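Notes on the Parish Hall Reading Evenings

Monday, April 22, 2019

The reading evenings at Cernska have now completed their second season, and it is appropriate to record here how they were run and what will be different when they resume in September. Readers who attended will know most of this already.

The evenings are held in the side hall, which seats 59. Each session consists of one reader, one text and an interval. Texts are limited to short prose of no more than 94 pages, read over two sittings where necessary. Poetry was permitted this season on a trial basis, following a request by Parvaneh Rahimi, and will be permitted again.

I should add a word on the choice of texts. Last year I selected them alone, and the result leaned heavily toward sea stories, for which I have a weakness. This year the selection was shared with Montserrat Nieto. We disagreed on nearly everything and read some excellent things as a consequence. The two evenings given to letters were the best attended of the season – a result I had not predicted and had in fact argued against.

Readers are asked to prepare aloud and at home, standing if possible. A text that takes 20 minutes in the armchair will take half an hour in the hall. Pauses should be marked in pencil. Beat Leitner marks his in green ink, and his copy may not be lent to others. 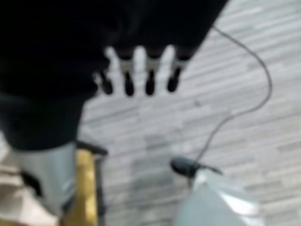

The interval remains at fifteen minutes. Tea is available at the rear table, and attendees are requested to return their cups before the second half, as the sound of china carries a long way during a quiet passage.

Admission will continue to be free. The collection box brought in 180 over the season, all of which was spent on lamps. The old ones hummed.

Proposals for the autumn may be handed to me at any time before the end of August. Long novels will be returned to their owners.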